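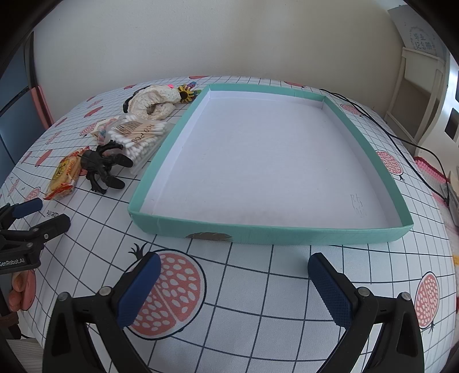
August, Tuesday, late shift

Started 6.40. Bench 2 on sorting, bench 1 on returns packing as before. Hand-held grippers charged overnight, both pairs fine. One finger pad on the older pair is lifting at a corner, glued it and left it clamped till smoko.

Sorting job is still mixed small goods into the tray. Wrapped packets, soft toys, hard toys, snack bars, whatever comes up in the returns from Prostovine. The idea hasn't changed: we do the picks by hand with the grippers, the recordings go to Sukodia, and the arm on line 3 gets an updated program out of it. What has changed is how much of the shift goes on it. In the first fortnight it was an hour after lunch. Now two people are on it most of the day and the packing roster has been built to fit.

Logged 786 picks for the shift between two of us. The reset takes longer than the picks. Every item back out of the tray, spread differently, go again. I tried doing the resets in batches and it was no quicker, so went back to one at a time.

Notes on items:
Shiny wrappers slide if you come in flat. Come in along the length and close slowly.
Plush is easy to grab and hard to let go of, the fabric catches on the pad. Open all the way before lifting off.
Cotton swab packs crush if you squeeze the middle. Grab near the end.
Anything with legs or spikes, pick by the body. The legs bend and then spring out.

Line 3 arm ran from 9 to 2. It dropped 34 items, most of them soft packs. When it drops one it waits for someone to clear it, and that someone is whoever is nearest, which has been the returns packer every time. Wrote this up last week as well. It needs to be on the roster as a job, with a name beside it, or the packer's rate needs to be adjusted. At present the packer's count goes down on the arm's account and it shows against them on the weekly sheet.

Talked at lunch about hours. No one has lost any so far. Two of the casuals have been moved from packing to the benches at the same rate, and the question was whether bench work should be graded as training work. I think it should. You are teaching the thing, and you have to do it neatly and the same way for hours, and the wrist knows about it by three o'clock. Supervisor is taking it to the Tondgate site meeting, since their crew started before ours and may already have a grade for it.

Wrists: swapped hands every half hour today and it helped. Would like it made standard, with a proper break at 56 minutes when the battery wants changing anyway. The strap on the left gripper still rubs. Đồng are sending a softer one.

Also the tray. The low sides are good for reaching in but light things get dragged over the edge on the way out. Might try the deeper one, although then the fingers knock the wall on the near side. Ask line 3 which tray the arm will have before we change anything here — no point practising on the wrong one.

For tomorrow:
Check glued pad before use
New tape on the bench 1 cable
Put the arm clearing job to the roster
Spare batteries back from line 3, they have over half of ours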